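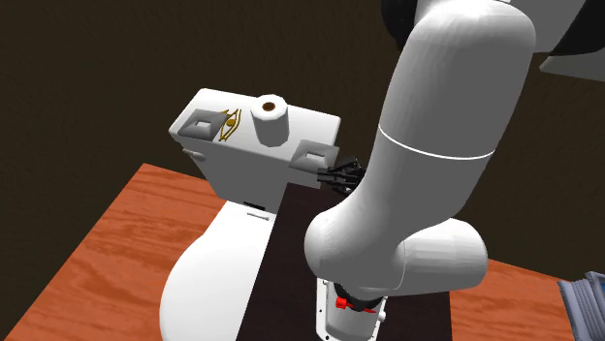 My brother-in-law Derek Pearce has sold me his caravan for $300, and I have spent every weekend since learning why he looked so cheerful about it.

The van is a Dorkmont, a make I'd never heard of and which the bloke at the parts counter had heard of only as a rumour. It sleeps two if they're fond of each other. It was parked behind Derek's shed for years under a tarp, and the tarp was in better nick than the van, so I asked if he'd throw it in. He wouldn't.

Search this blog
Go

We took it to Gikulden in July for a shakedown trip. Selma Dimitriou from work had told me the campground there was quiet in winter, and she was right — we had a powered site, a view of the dam and a kookaburra that stole a sausage straight off the tongs. It was also two degrees overnight. The heater makes a noise like a man clearing his throat before a speech, and then there is no speech. 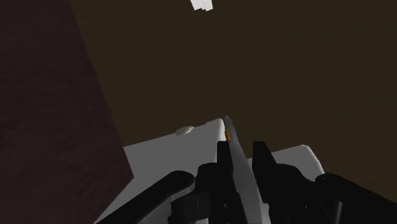 What I've learned about towing

It's 200 kilometres home from Gikulden and I was overtaken by everything on it, including a hay truck and a retired couple in a hatchback with kayaks on the roof. Both of them waved. I'd always assumed caravanners drove slowly out of spite. They drive slowly so the cutlery stays in the drawer, and ours still ended up in the bed.

Reversing is a separate hobby. You turn the wheel the wrong way to go the right way, and your spouse stands behind the van making signals you've never agreed on. Vasilis two sites down gave us advice for a while, then fetched a chair.

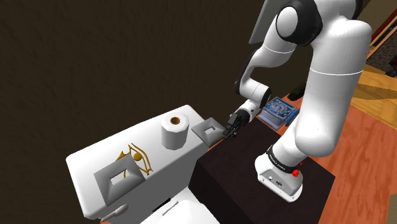
Anyway, the rego is due again and the left tyre has a crack you could post a letter through. I've had a quote on a new pair and it came to more than the van did, which Derek found very funny when I rang him. He's offered to buy it back for $37 and a slab. I've told him I'll think about it after Easter, once we've had another go at the coast and I've found out where the water under the sink is coming from.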